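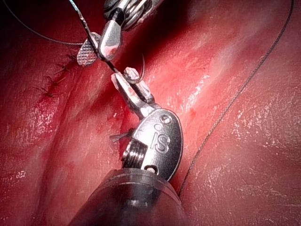
Hand Sewing Tips From a Robot Suturing Demonstration

397 shares | 5 comments

The Suvport training center in Lardale held its open day in July, and I went because I mend things and wanted to see how a robot does a hand stitch. These are my notes, sorted into tips you can use on upholstery, canvas, leather and ordinary clothes. There were more than 30 people in the room, and most of the questions were about the robot. Mine were about thread.

The demonstration was led by Mirjam Willems, who trains surgical teams on the system. She sat at the console with her back to us, and we watched a large screen. The machine does not sew on its own the way a sewing machine does. The person at the console moves two hand controls, and the instruments inside follow. Everything you see the tips do, a person is doing a few feet away. That made it more useful to me than I expected, as the habits are hand habits.

I do not recommend using anything on this page on people or pets. It is for cloth, canvas and leather.

Hold the needle with a tool

I have sewn with my fingers for years and only reached for pliers when a needle was stuck. The suturing instruments hold a curved needle by gripping it, and the grip is what lets them push it through at a chosen angle. You can do the same at home with a pair of small smooth-jawed pliers or a cheap pair of hemostats. Zamani, the upholstery shop on the main street here, keeps them in the drawer with the curved needles.

Grip a curved needle a little back from the middle, on the side toward the thread. If you hold it close to the point there isn't enough needle left to come out the other side. If you hold it right at the eye, it bends. Set the needle at a right angle to the jaws before you start, and check it again after each stitch. It slips.

Clean the jaws first. A speck of rust on pliers will mark pale fabric, and you will not get it out.

Turn your wrist and don't push

This was the first thing Mirjam talked about. A curved needle wants to travel along its own curve. Push it straight forward and it drags the cloth, makes a bigger hole, and sometimes snaps. Start with the point straight down into the material, then roll your wrist so the point comes up where you want it. Let the needle come out far enough to grab before you let go of the back end.

I tried this the same evening on a couch cushion with an old piping seam. It took two or three stitches to get the feel. After that the holes were noticeably smaller than the ones I'd made last winter on the other side.

For practice, use a scrap of vinyl folded over a rolled towel. Flat cloth on a table is no good for this because there is no room under it for the needle to turn.

Keep track of your thread
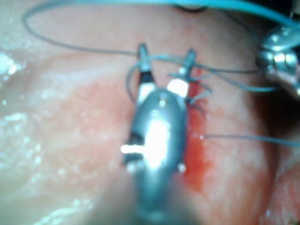 Tangles waste more of my mending time than anything else, and most of them start with slack I have lost sight of. I used to cut thread as long as my arm span to save rethreading. Now I cut it to the length from my fingertips to my elbow, or a bit more for a long seam. I also lay the slack down before I tie anything. A big open loop, like the one of thin gray suture sweeping out to the left of the grasper, will close up smoothly when you pull. A heap of small loops will knot. So between stitches, put the working thread down in one wide curve on the side you are not sewing toward, and smooth it with a finger if it starts to twist. With waxed thread you can skip the smoothing, mostly. With cheap polyester you can't.

If the thread does twist up, let the needle hang free for a few seconds and it will spin itself straight. Do this every five stitches or so with polyester and you can avoid nearly all the trouble. Hold the cloth up high enough that the needle clears the table.

When you have two thread ends going to different places, clip one of them out of the way. A clothespin is fine. I use the small plastic clips sold for quilting.

Tie with the tool, too

For an instrument tie you wrap the long end of the thread around the closed jaws of your pliers, open them, take hold of the short end and pull it back through the wraps. Done once with two wraps, it holds itself while you get ready for the next pass. Then one wrap the other way, and one more the first way. Pull the ends in opposite directions and keep them low against the cloth. If you pull upward the knot sits up in a lump and you will feel it through a shirt.

Dilani Sultana, who runs the Mendex repair table at the library and came with me, already ties this way for fishing net. She pointed out that you need a lot less thread for it. You can get a good knot with a short end no longer than your thumbnail, where a finger tie needs several inches. So when you are down to the last bit of thread and would normally give up and start a new piece, pick up the pliers.

A few notes from trying it:

- Wrap loosely. Tight wraps won't slide off the jaws.
- Leave the short end short. A long one gets caught in the wraps.
- Smooth jaws are kinder to thread. If yours have teeth, slip a bit of heat-shrink tubing over each side.
- Swap directions every time or the knot will slip.

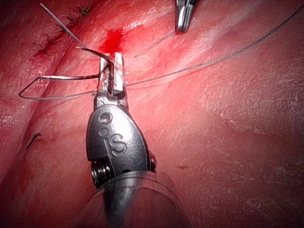 Choose where separate stitches are worth it

A running seam is quick, but if the thread breaks anywhere the whole length can open. Separate stitches, each with its own knot, take longer and don't have that problem. One can fail and the rest stay put. I now use them in these places:

- Corners of canvas bags, where the strap meets the body
- The bottom inch or two of a tent zipper
- Dog beds
- Split leather on a chair arm, if it will take a needle at all

Space them evenly. On heavy cloth I go a pencil's width apart and the same distance in from the edge. Mark the spots with chalk before you begin and work from one end to the other. If the two sides of the tear are not the same length, put your first stitch in the middle, then halve each remaining stretch. You will end up with the extra spread out where it can't be seen.

Cut the tails after each knot, while you can see which ends are which. Leave a little on. Cutting flush looks neat for a week and then the knot opens.

Don't over-tighten

Somebody asked Mirjam whether the operator can feel how hard the robot is pulling. She told us that on the system they train with, you learn to judge it by eye. You watch the edges come together and you stop when they meet. I had always gone by feel, and going by feel is how I got a puckered line down the back of a good jacket.

Try it by eye. Draw the stitch closed until the two sides touch and look at the cloth on both sides. If it has started to wrinkle toward the hole, ease off. On leather you may see the hole stretch into a slot, and by then it is too late for that hole. Move over and make another.

Good light helps with this more than stronger glasses do. Put a lamp low and to one side so that any puckering throws a shadow. I use a clip lamp on the edge of the ironing board.

Use your other hand properly

My left hand has always just held the cloth. Watching two instruments work together made me see how much of the job the second one does. It takes the needle as the point comes through. It keeps a length of thread out of the way. It waits close by, ready for the next thing.

At home, try a second pair of pliers or some blunt tweezers in your weaker hand. It will be slow for the first evening. Practice passing the needle back and forth over a table without sewing anything, which sounds silly and works. Then do a row of stitches on scrap. Keep both tools within a couple of inches of the seam the whole time and you won't have to hunt for the thread end.

If your hands shake, rest both wrists on something. A rolled towel along the near side of the work is about the right height.
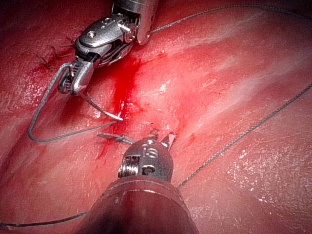 Going to an open day yourself

Suvport runs its open day in the summer, and the one I went to was free. Get there early and sit near the screen, as the thread is hard to follow from the back. After the talk we were allowed a turn each at a practice station, moving small rubber rings from peg to peg. I dropped mine. Dilani got hers across on the second try and wanted another go, but there was a line.

Ask about needles if you sew. The trainers were happy to talk about needle shapes and didn't seem to mind that I wanted them for a couch. Anyone squeamish should know that the screen is big and shows everything close up, blood included.

What to have in the mending box

If you want to try the tips above, you will need a couple of curved needles in different sizes, two pairs of smooth-jawed pliers or hemostats, waxed thread, chalk, small sharp scissors and something to clip loose ends with. I keep mine in a cookie tin. The needles go in a cork so they don't end up at the bottom.

Wipe the needles with a drop of machine oil if you are putting them away for the season, and wipe it off again before you sew anything light-colored.

Next page: getting candle wax out of a tablecloth.

5 comments | Share this page

Page updated 08/07/2024 | Contact | Copyright, all rights reserved | Back to top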